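The Lower Ten Centimetres

Visitors to the Foditz building in Tralville tend to look up, towards the restored ceiling. The housekeeping department, led by Shiyu Lü, is asked to look down. Metal skirting was fitted throughout the ground floor six years ago, 385 metres of it, and its care now has a chapter of its own in the staff manual.

The method is deliberately plain. Each length is dusted and then wiped by hand with a folded cloth, and the floor directly beneath is gone over last. Corners receive particular attention – a projecting pillar has two of them, and grit collects at both.

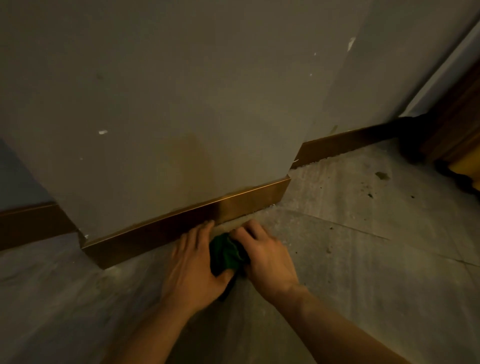 Handwork at the foot of a pillar, where copper-coloured skirting meets the floor.

The walls themselves are a separate matter. Small chips and scuffs in the plaster are recorded by Hendrik Ngubane, the buildings officer, and repaired together each July. Staff are instructed not to rub at them, as the matte finish marks easily.

A full circuit of the ground floor takes 14 working days. The next begins on Sunday, when the public rooms are closed.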